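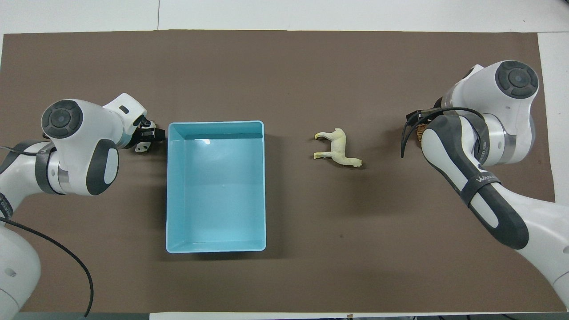
**Figure 6.1** Two arms beside a bin, with a parallel gripper on the left and a curved-finger gripper on the right.

# Chapter 6: Comparing Grippers

A gripper that does well on boxes may do badly on a toy animal with thin legs. To compare two grippers fairly, keep the objects, the bin and the controller settings the same — change only the fingers.

This chapter follows a bench test from the Jarbridge lab. Each gripper makes 200 picks with 40 objects. Section 6.2 sets out the scoring sheet, and Section 6.3 covers finger wear after around 1,000 cycles.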